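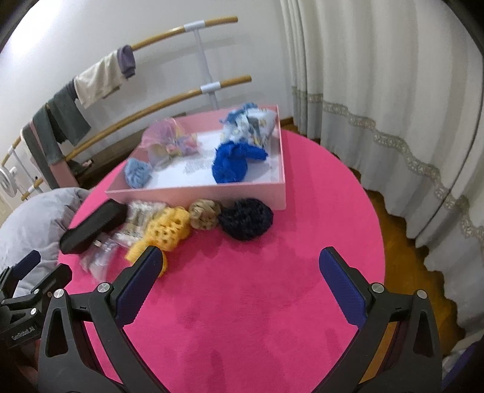 Drundby releases Uron 3, planning software for two-gripper tidying tasks

May 2025

We've been sitting on this one for a while, so I'm very happy to finally type it out: Uron 3 is available today to everyone on a current Drundby license, and the trial version goes up on our download page at the same time.

If you've followed us since the early releases, you know Uron as the planner that decides which gripper goes where, and when. It did a decent job with boxes and bottles. Soft things were another story. A scrunchie has no proper edges, it squashes when you grab it, and it looks different every time you put it down (my own test footage from last September is painful to watch). So we went back and rewrote the part of the planner that picks grasp points, and we did it with hair accessories, small pouches and crinkly clear packets going into a shallow box.

The new grasp module is called Mota. It looks at demonstrations recorded with hand-held grippers, works out where the pads should close on a soft item, and passes a ranked list to the planner. Mota learned from almost 2,000 of those demonstrations, all on everyday household items. You can add your own and retrain overnight on a single workstation.
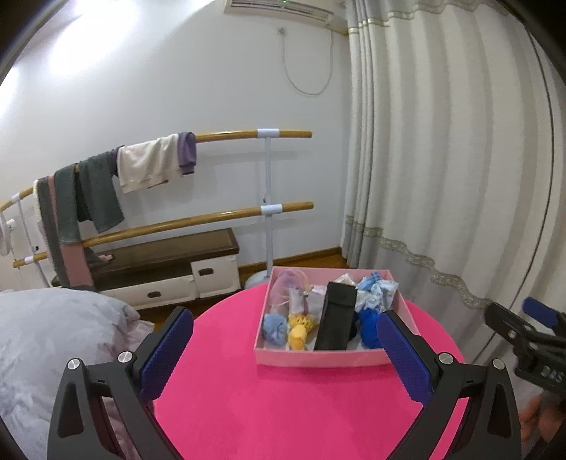
Small fabric items and a flat black pouch in the box, one of the sorting setups behind Uron 3.

Clear packaging got special attention. See-through plastic on a bright tablecloth used to drop right out of our item list, and the planner would happily send a finger straight through the spot. Mota now keeps a "maybe" label on anything it can't outline well and asks for a second view before it commits.

The other big piece is Alta, our timeline editor. You can drag the left and right gripper tracks against each other, set a keep-out zone around the box walls, and replay the plan at any speed. I use it daily and I'd be lost without it!

Also in this release:

Collision checks between both grippers, on by default
Import of older Uron 2 projects, with grasp settings converted for you
7 sample projects, including the box task

Upgrades are free for license holders. Release notes, system requirements and the trial download are on the Uron product page, and press questions can go to the Drundby media desk.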